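FOR IMMEDIATE RELEASE

December 9, 2013

Dadard Opens Its Second Repair Counter, and I Get to Tell You About It

GIRNOV - I've been writing the announcements for Dadard for a while now, and most of them are about holiday hours. So you can imagine how happy I am to type this one! Our second repair counter is open, right on Cardoso Street, two doors up from the old shoe store, and it's already got a line at lunchtime.

If you don't know us, we fix household stuff. Lamps, radios, toasters, sewing machines, the fan your aunt gave you that hums but won't turn. You bring it in, we take a look for free, and we tell you what it'll cost before anybody picks up a screwdriver. If it's not worth fixing we'll say so (and we'll recycle it for you if you don't feel like carrying it home).

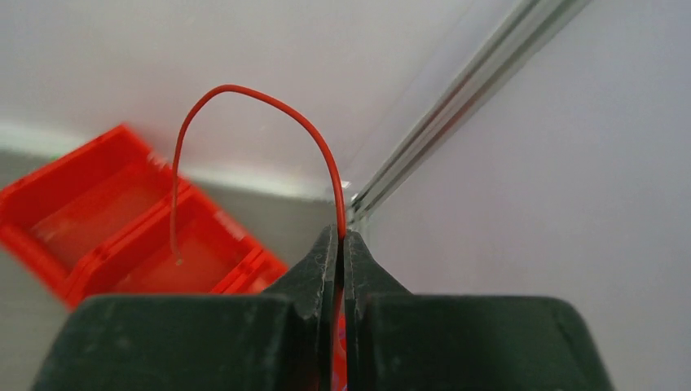
We started at the Drarkard Road counter with 800 square feet and a secondhand cash register. Between May and the end of last month we took in 3688 items there, and the shelves just couldn't hold any more. People were waiting two weeks for a lamp. I was one of them, and I work here.

The new counter should bring that down to a few days for most small repairs. It also has its own parking, which Drarkard Road never did, and a proper bench where you can sit while we check your item. Sewing machines and anything heavy should go to Cardoso Street from now on, please. Radios and clocks are still best at Drarkard Road, where the parts drawers are.
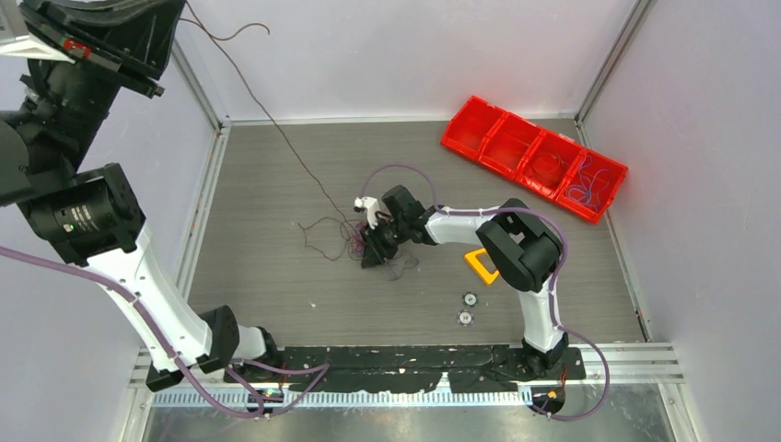 Gray tabletop with pale panels on three sides.

One more thing, and it's my favorite. We're giving away 483 free lamp rewires this winter, one per household, first come, first served, at either counter. Bring the lamp without the shade and the bulb if you can, it makes the ride over a lot easier. Floor lamps count. Chandeliers don't, sorry!

Both counters are open from 9 a.m. to 6 p.m. and closed on public holidays. You don't need an appointment for a drop-off, but do bring a phone number we can reach you at. Repairs we can't return within a month are stored free until spring.

Press questions can come to me at the Cardoso Street counter, and I'm glad to show reporters through both shops.

###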